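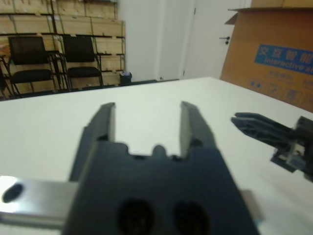 4. Setting up the worktop (Relanier white table, all sizes)
Revised Feb 28, 2018. Replaces the July sheet, bin that one.

Before you start: legs on and hand tight only. See section 3.

1. Stand the table where it's going to live. Don't drag it afterwards, lift. Takes 2 people.

2. Level it. Spirit level along the front edge first, then front to back. Turn the feet a little at a time.

3. Now tighten the leg bolts. Corner, opposite corner, then teh other pair.

4. Wipe down. Damp cloth, drop of washing-up liquid, dry with a second cloth. No scouring pads, no bleach.

NOTE: the white top shows every mark. Light scuffs are normal with use and not covered by the Eltar guarantee.

CAUTION: max load 80 kg spread over the whole top. Don't sit on it. Don't stand on it to change a bulb.

5. Check the height. 122 settings: not used on this model, ignore the sticker on the leg.

6. Lay out small items. Start near the middle and work outwards, leave the front edge clear for your forearms. Pairs go side by side, long things furthest back. Dark bits on a white top are easy to find again, pale ones less so, put a Dudex mat under those.

NOTE: mats are 300 mm wide. Don't overlap them, they curl.

Two small black pieces set out as a pair, side by side near the middle:
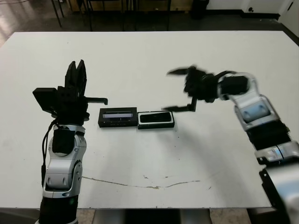
One owner wrote in to say step 6 is the wrong way round for left-handers, and that starting a third of the way in from the left saved a lot of reaching across. Fine by us. Keep pairs together whichever end you start from.

7. Sit down and try it. Reach for the furthest item without getting up. Can't? Bring the lot forward a bit.

8. Recheck the bolts after a week, they do settle. Same order as step 3.

CAUTION: hot cups straight on the top will leave a ring. Use a coaster. Rings dont come out.

Spare feet and bolts: Sheikh parts list, back page. Quote the number under the tabletop.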